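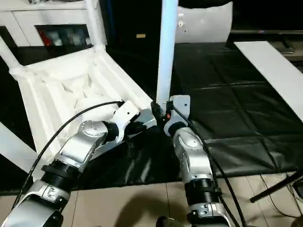
*Fig. 1. Two-arm build with the overturned chair. The right gripper is on a leg; the left points toward the seat.*

## Handout 3: Handling a chair with two arms

Shared workshop build course, 10/11/2020
Notes by Funmilayo Onyeka, with corrections from Hefin Gwilliam

Last session covered the arm mounts and the joint limits. From here on we work with furniture. The task is to take hold of a plastic chair lying on its back and bring it upright with both arms.

### Why a chair

A molded chair is light for its size, but its weight sits well away from any one leg. If one arm holds a leg and lifts, the chair turns around that grip. The second arm has to control the turn. A small box on a bench won't teach you this.

### Choosing a grip

Start at the base of the leg, where it meets the seat. A grip near the foot gives more leverage, but the leg flexes and the wrist joint takes a larger twist. Close the gripper until the leg stops sliding, then stop. Squeezing harder bends the plastic and throws off the finger position reading.

The second arm goes to the seat or the back. On a slatted seat, line the fingers up with a gap before closing.

### Cables

Both arms have a cable running along the outside. Leave enough slack for the full bend of the ribbed joint. Dilruba Siddiqui's group routed theirs tight in June and pulled a connector on the first reach. Move each arm by hand through its range with the power off and watch the cable the whole way.

### Procedure

1. Lay the chair on its back on the black sheet.
2. Run the arms to the start pose at low speed.
3. Close the right gripper on a leg. Hold for 5 seconds.
4. Bring the left gripper to the seat. Don't lift yet.
5. Lift with both arms and stop if either wrist goes over its limit.
6. Save the log before resetting.

The log keeps 2000 samples per run. Longer runs overwrite the start, so begin recording after step 2.

### For next time

Do two runs with the grip at the base of the leg and one nearer the foot. Bring the wrist torque plots. Fernanda Cardoso has the spare finger pads, and the Kastis bracket drawings are in the course folder.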